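A biological seed coating that promises to cut fertiliser use is bound to be popular with people who pay for fertiliser. Mindilik has been on sale to arable growers for two seasons now, and the company behind it, Urnorance, has been generous with its trial charts and rather less so with the figures beneath them. I spent a morning with its head of field trials, who agreed to talk on condition that the job title would do instead of a name.

I started with the claim on the website, that treated wheat "needs less nitrogen". Less than what?

"Less than the farm standard on the sites we tested," the head of trials said. "I'd have worded it differently. Marketing and I have had that conversation more than once."

How many sites?

"Five. Two of those were lost to waterlogging, so you could fairly say three."

The website says five. I asked whether that would be changed and was told it was "on a list".

Mindilik is a coating of soil bacteria in a clay carrier, put on the seed before drilling. The idea is that the bacteria settle around the young roots and make some nitrogen available that the plant would otherwise have to get from the bag. It's an old idea with a patchy record. Bacteria that do well in a pot of sterile compost often vanish in a real field, where there is plenty already living that would like the space.

"That's the right objection," the head of trials said. "We've found ours on the roots at six weeks. After that it gets harder to say. I won't tell you they're there at harvest, I don't know that they are."
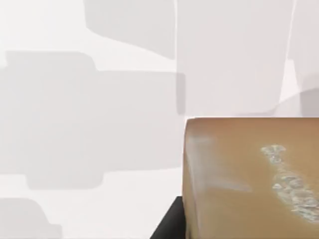
Price was the next thing I wanted to get at. The coating is sold through merchants in packs that treat 1000 kilos of seed, and the merchants I rang before the interview were in no hurry to quote me. Plain packaging doesn't bother me, and a tan block with a rounded corner and a pale, speckled patch on the front is no worse to look at than most of what sits in a farm store. What bothers me is a product whose cost can't be compared with the nitrogen it is meant to replace until you have already asked for a visit from the rep.

"It varies with volume," I was told. "Most inputs do."

I said that most inputs also have a price you can look up.

"Fair. I don't set it."

We moved on to the number that has done most of the selling. Among the trial results is a margin over untreated wheat, taken from a block known as Ludo, a sheltered piece of ground on heavy silt. The other two surviving sites showed smaller gains, one of them so small that the head of trials was happy to call it nothing.

"Ludo is a good field. Things grow at Ludo. If I wanted to be unkind to our own product I'd never have put it there, and if I wanted to be honest about it I'd put the other two on the same page."

Are they on the same page?

"They're in the technical file."

The technical file is sent out on request. I requested it in November and it came in the new year, and the two weaker sites are in there, in a table near the back. Plot 1451, from the weakest of them, yielded less with the coating than the untreated strip next to it. One plot proves very little either way – but then one good field proves very little too.

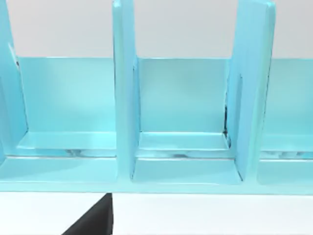 A light turquoise rack with upright dividers.

The rival product, from Ó Conaill, works on much the same principle and makes much the same promises, so I asked how a grower should choose between them.

"Try both on a few tramlines. Leave a strip with nothing on it. Cut the nitrogen on half of the strip as well, which is the part people forget."

That last point deserves more room than it gets in the sales material. Plenty of wheat on British farms can lose a little nitrogen without showing it at the combine, particularly after beans or where muck has gone on. A grower who buys the coating, cuts the bag rate and gets a normal crop may well thank the coating. Without an untreated strip at the lower rate there is no way of telling.

"I say that at every meeting," the head of trials said. "Some of them go home and do it. Most haven't the time at drilling, and I understand that."

More sites are planned for the coming season, about a dozen, with lighter soils among them. I asked if all the results would be published, including any that went backwards.

"I've asked for that in writing."

And has it been given?

"Not yet."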